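Chapter 4
Loss of Reference in Tabletop Manipulation Cells

4.1 Scope of the chapter

Chapter 3 treated faults that stop a machine: tripped drives, open safety circuits, lost bus communication. Such faults are easy to find because the controller reports them. The present chapter deals with faults in which every component reports normal operation and the arm goes to the wrong place. The term used throughout is reference loss, meaning that the coordinate frame held by the controller no longer agrees with the physical table.

The running case is the Skellberg cell, a two-arm bench installation that used the Brenska motion controller with the Purken calibration package. It was commissioned in November and ran for 56 shifts before the incident described in Section 4.2. The task was to pick up and rearrange ordinary desk items.
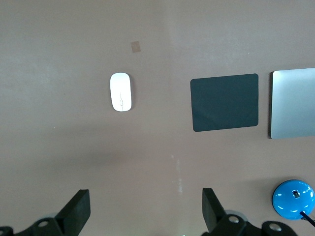
Reference loss has three usual sources: a shifted base, a shifted camera, and a stale hand-eye transform. The third is the hardest to detect. A wrist camera that has rotated slightly in its bracket still returns a sharp view with both fingers in it, and an operator checking the monitor sees a plausible picture. The error appears only when a target position is computed from that view and sent to the arm. Its effect also depends on the object. A mouse pad lying flat on the table tolerates a lateral error that would cause a finger to strike the side of a computer mouse. Height error reverses the ranking, and thin, flat items become the critical ones.

4.2 The incident

On a Tuesday the left arm of the Skellberg cell closed its fingers 4 mm below the commanded height and pressed against the tabletop. The force limit in the Brenska controller was set for free motion and did not trip. The arm held position under load until the shift operator used the emergency stop. No one was injured. Inspection found a bent finger bracket and a clamp screw that had backed out of the camera mount.

The log showed that the height error had grown over four shifts. Each value was inside the warning band, and the software compared each value only with the band, never with the one before it. Problem 4.6 asks the reader to design a trend test for this record.

4.3 Shared workspace 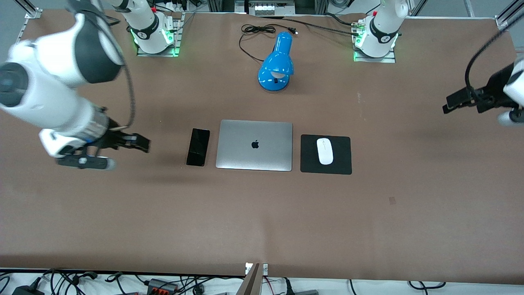

L. Ryu

A second arm changes the analysis. Where two grippers can reach the same row of objects, an error in one arm's frame becomes a collision hazard for the other, even if the second arm is perfectly calibrated. The interlock zones in the controller are drawn in table coordinates and inherit any error in them. A zone boundary must therefore be widened by the sum of the two worst-case frame errors, plus stopping distance.

Loose items add a further hazard. A lamp with a trailing cord can be pulled over by contact with the cord alone, and a cord is poorly represented in most collision models. Cords within reach should be entered as keep-out volumes before the first powered motion.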